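August, 7 a.m.
By Eulalia Aravena

The towel should be folded before it is dry-stored, and the fold should start at a corner

Most written guidance on household linen treats folding as a matter of appearance. The towel goes in half, in half again, then in thirds, and the finished block is judged by whether its edges line up on the shelf. I think this gets the order of importance wrong. The part of the job that decides the result is the first few seconds, when a crumpled cloth has to be turned into a flat one. Once a towel is flat, almost any sequence of folds will do.

I have managed linen stores for guest houses, first in Fladside and then in Plekcombe, and trained a fair number of new starters. The common method is to pick the towel up by whatever part is nearest, shake it, and hope that two corners present themselves. With a thin tea towel that works well enough. With a terry cloth or a waffle weave it does not, as the loops catch on each other and the cloth hangs in a rope from the hand. The person shakes it again. By the end of a full trolley they have sore shoulders and a pile of towels folded slightly on the skew.

The alternative is slower to describe than to do. Leave the towel on the table. Find one corner by eye, take it between finger and thumb, and draw it up and away from the heap. Rest the other hand on the body of the cloth so that the whole thing does not slide along behind. When the first edge is straight, move to the next corner and repeat. The cloth opens across the table, and its weight is carried by the table throughout.

Shahla Ebrahimi, who ran the laundry at Plekcombe before me, objected to this on grounds of time. She timed both methods on a batch of 100 bath towels and found the shake method quicker for the first fold. I do not dispute her result. She did not time the refolding, though, and when Brenda Barrientos went through the same batch she sent back a good many from the shaken pile and very few from the other. A method that is quick and has to be done twice should be costed twice.

There is also the matter of the table. Ours at Fladside was narrow and had a lip, and heavy towels hung over the side while they were being opened, pulling the cloth out of square. The replacement was wider and had no lip. My recommendation is a smooth, pale top at hip height, clear for the full length of the towel plus a hand's width at each end. Pale matters more than people expect. A hem that has turned under is easy to spot against white and easy to miss against dark wood.

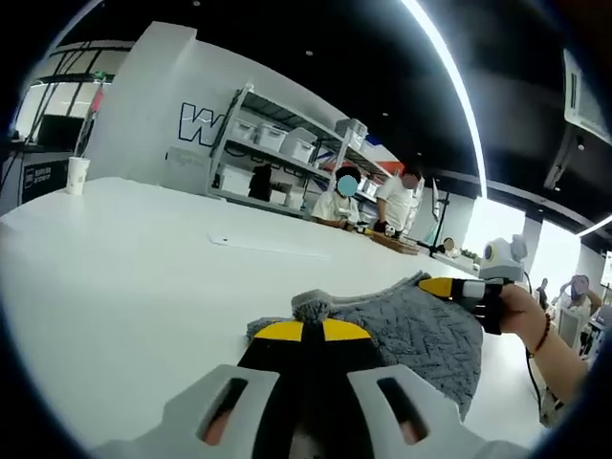
Texture deserves more attention than it gets in purchasing. Suppliers quote weight and size, and buyers compare on those two figures, yet the surface pattern has a direct effect on handling. A raised zigzag, as on the grey towel lying crumpled on the white table, gives a useful visual guide: when the lines of the pattern run true, the cloth is square, and when they bend, there is a fold underneath. The lifted corner shows the grip I mean, a small pinch with the rest of the cloth left down. A plain towel offers no such check and has to be squared by its hems alone.

I would therefore buy patterned towels for any store where several people share the folding, and plain ones only where the same person does it every day. Ambros Grabner disagrees and says that patterned cloth shows wear sooner. He may be right about wear. Over 3 years I replaced the two kinds at much the same rate, but our patterned towels went to the smaller rooms and had an easier life — so I would not lean on that comparison.

For storage, I keep to 7 towels in a stack. Taller stacks lean, and people pull from the middle. Bins are better than open shelves for hand towels and worse for bath sheets, which have to be bent to fit and come out with a crease across the centre. Label the bin on its front face, and put fresh stock at the back.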